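Home & Habits | Cleaning

Home Style Food Archive

92 shares

I used to dust with old T-shirts, which mostly moved the mess from one board to the next. Then I fell for the fluffy teal kind of duster (those fat chenille fingers!) and my two-tier shelf got its turn.
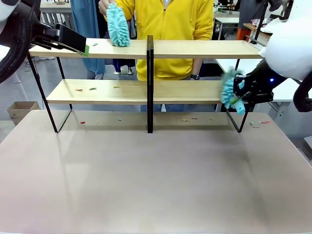 Start at the top or you'll do the bottom twice, warns a reader in Camthorpe, and I've done exactly that. Craft bits are the worst, so pick up the big ones by hand first. I like a stiff, flat handle too, with a hole for hanging it up.
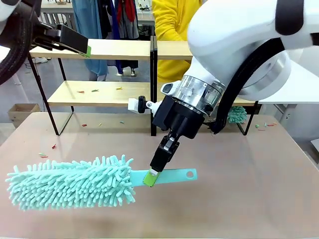 Can you wash a chenille duster? Check the label, then shake it out well outdoors before it goes near any water.

2 comments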